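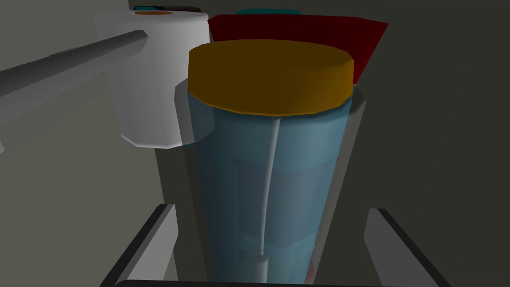
Buying a robot is a lot like buying a puppy, except the puppy doesn't need a spare gripper. Suppose the town of Tustness wants a robot arm to fetch jars in its school science room. Before anyone spends a cent, the robot can practise on a computer, where a pale blue jar with an orange lid costs nothing and never needs sweeping up. The two fingers wait on either side of the jar, not touching it yet. Grown-ups call this planning.

Kids in the Kitchen Drawer of Science > Machines > Money Stuff

February, by the Painemal Kids' Desk

Machines Money Stuff Puzzles Ask Us

What does it all cost?

The arm Tustness likes is called the Sovix. It costs $2,774, and that's the number in big, cheerful print. Smaller print comes next. A gripper pad wears out and a new one is $16. A safety mat is $40. Somebody also has to pay for power, and the robot has never once offered.

So the smart thing is to make a list called a budget. Write down what you must have, then what you'd like. A flashing light in your favourite colour goes on the second list. Sorry.

Will it fit?

Measure the bench first. The town of Devirden forgot, and its robot spent 20 days in a hallway wearing people's coats. Measure the door, too.

Try making a budget for your own robot. Leave a bit of money over for the thing you forgot.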